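ok I said I'd do a thread about buying a dining table after swearing off dining tables forever, so here we go. Grab a snack

for context we moved in July and have been eating on the couch ever since. Plates on knees. I have ruined two cushions and one pair of good jeans with soup

first stop was Koten, which is the big store out by the highway. I love Koten! I go in for candles and come out with a lamp. But every table there is either tiny cafe size or built for a family of giants, and the one in between wobbled when I leaned on it. On the showroom floor!! You had one job

then I got very into the Sedileo website at night (bad idea). They have this oval one called the Venter that I still think about. Gorgeous legs. $599 without the chairs, and the delivery window was 16 weeks. I'd be eating soup on the couch till summer

also can we talk about how they all say "seats six" and what they mean is six people who really like each other

so then I started asking everybody I know what they eat on, which is a great question by the way, people have FEELINGS about this. My aunt has had the same pine one for my whole life and you can read my third grade math homework in it if the light is right. My neighbor eats standing up at the counter and says she's never been happier. My brother has a folding table from when he played poker and refuses to discuss it

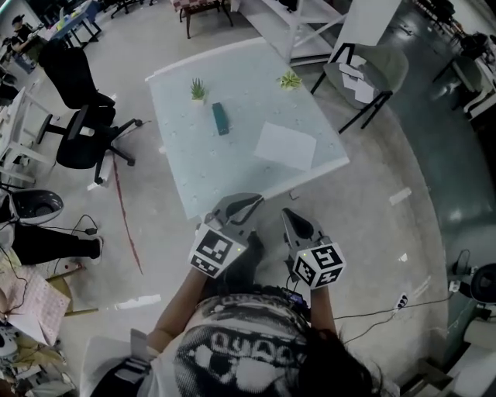 my real problem is that I'm a spreader. Mail, laptop, a puzzle, the salad bowl, all out at the same time, and I want a top I can wipe down in one go and forget about. Wood scares me for that reason, I know I'd be the one who leaves a ring on day one. Which is how I ended up on team glass, and specifically that pale blue-green kind like the one in the photo, kind of a swimming pool color? I used to think glass was for dentists' waiting rooms and I take it all back. It makes a small room feel less stuffed

the case against glass, as told to me by everyone: fingerprints. Crumbs. You can see your own knees while you eat. My mom says plates sound "rude" on it. She's a little bit right about that one, I tried it with a saucer in the store and it does clank

placemats fix the clank though. Cloth ones, the thick kind. I bought the placemats before the table, don't tell my mom

anyway on 15th February I finally ordered one, from Rotard, the little place next to the bakery that I'd walked past a hundred times. Rectangle, glass top, plain legs. The guy let me sit at it for nearly 2 songs on the radio while I pretended to eat dinner. 10/10 service

it comes next week and I still have no chairs. So please send me your chair opinions, I'm serious. Do they have to match? I kind of want them all different but I'm worried it'll look like a yard sale

also taking recipes that aren't soup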